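Home Ships Visit Archive Contact

Museum ship Arkach: inspection checklist, lower deck and hull
Inspector: Wolfram Hamann
Date: July 16, 2026

The Arkach came to our pier in 1994 after her service as a minesweeper. This list follows the order in which I walk through the ship, from the bow to the stern. OK means no work is needed before the next inspection in October.

1. Forward mooring lines: OK
Comment: The two new lines from Hellwig are holding well. The old spring line has wear at the chock and I ask that it is turned end for end.

2. Anchor chain locker: NOT OK
Comment: There is water at the bottom, 3 inches deep. I pumped it out in the morning and after lunch the floor was damp again.

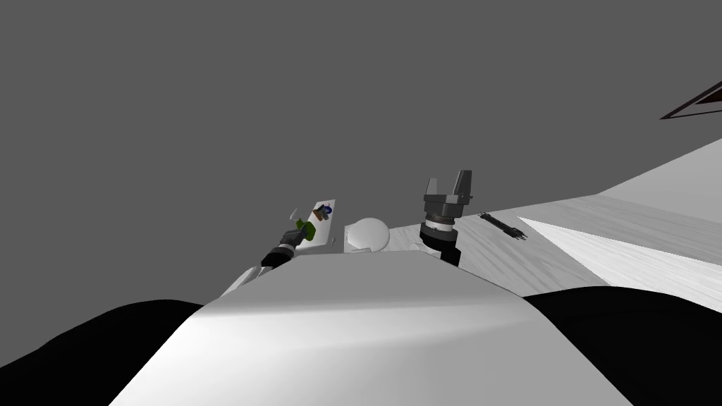

I believe the water comes through the hawse pipe cover, which does not close fully on the port side. The cover must have a new gasket. Until then please check the locker after every strong rain.

3. Watertight doors, frames 12 to 40: OK with remark
Comment: All doors close and the dogs turn by hand. On the door to the former radio room the chalk test shows a gap in the upper corner.

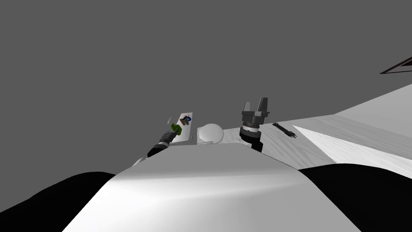
This gap was already in my last report and it has not become bigger. The door stays open during visiting hours, so the repair can wait for the winter.

4. Bilge pumps: OK
Comment: Both pumps started at the first try. The hour meter of the Flekis pump reads 899. The maker's booklet asks for new seals at 1,000 hours, so they should be ordered now. 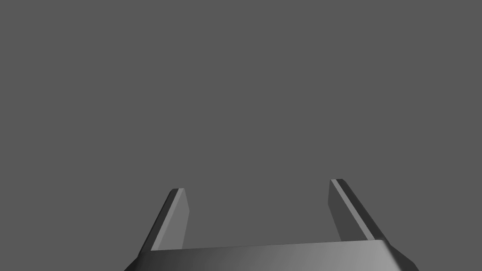 5. Fire extinguishers: NOT OK
Comment: Of the extinguishers on the lower deck, 6 have a valid tag. The one beside the galley ladder has no tag at all. I took it away and put a spare in its place.

6. Hull plates at the waterline: OK with remark
Comment: The thickness was measured at the same points as before. The plate below the engine room has lost a little more metal, but it is still above our limit. The diver from Biria should clean this area before the next measurement.

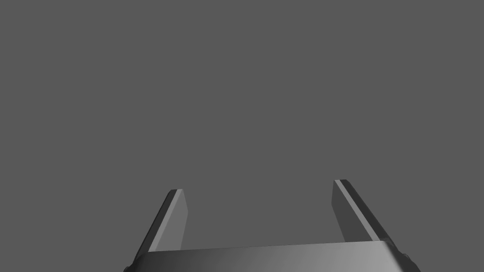 Gripper with two fingers, gray background.

7. Visitor ladders and handrails: OK
Comment: One loose screw on the aft ladder, tightened at once. The yellow paint on the lowest step is almost gone.

Items 2 and 5 are to be closed first. I will sign them again when the work is done.

W. Hamann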